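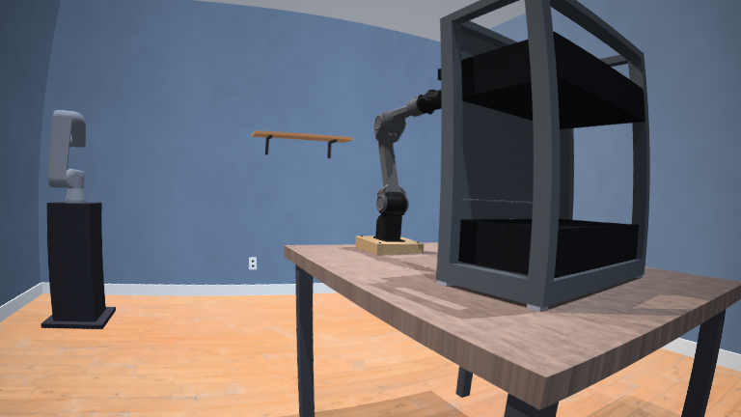
Visit to the Wurnine open day, Dec 5, 2022

I got to Atden early and went straight up to the simulation room, which was the part I'd been waiting for! Wurnine gathers nearly all its practice examples in rendered rooms before any real arm gets a turn. The current job has an arm working at a rack on a table, and they had 3891 runs saved when we walked in.

Visitors could add their own. You steer the arm with a hand controller, and each try is stored with the joint positions and the camera views. I had 10 tries and kept 5 — the others I threw out myself, because I'd wobbled so badly near the post. The bad ones get labeled and saved too, in a separate set.

The Skasero team next door wants 400 more by May. Coffee was in the Gruber hall, down the back stairs.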